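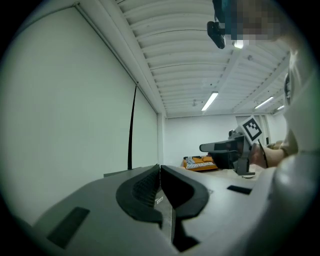

Orange sofa in a white room, help me out
Started by cheng_en_liao, January 16, 2024

cheng_en_liao
So we have this long white room with a plain white back wall, corrugated white metal ceiling, fluorescent lights, the works. The only color is the orange sofa against the back wall. Right now it has two orange cushions and a black and white striped thing on it. My coworker Zinhle wants a gray cover over the whole lot. I say leave it alone. Thoughts??

rewi_v
Leave it. Orange against white is great. I'd swap the orange cushions though, orange on orange just disappears. Two mustard ones maybe?

Boknam_Do
Disagree on the cushions, I like them matching! The stripes already break it up. What I'd change is the lighting. Those long tubes make every fabric look tired by 4 pm. Get a floor lamp in the corner and leave the tubes off when people are just sitting around.

rewi_v
A floor lamp isn't going to do much in a room that size, sorry. We tried it at the Brostthorpe office in December and it just looked lonely.

cremilda_c
Paint the back wall! Something warm, like clay. I did ours in two evenings and spent 148 on paint and rollers (we're renting, so I asked first).

cheng_en_liao
Cremilda I love that but I doubt we'd get permission. Total budget is 257 and that has to cover everything.

Boknam_Do
Then a rug. Get a big one, dark, with the front legs of the sofa sitting on it. It'll help with the echo too, metal ceilings are awful for that.

zkruger
Zinhle here, hi. I still want the gray cover. You all don't have to look at it every day lol

rewi_v
Gray is how offices die, Zinhle

cheng_en_liao
OK, rug first. I'll measure tomorrow and post the size. Cover is still under negotiation.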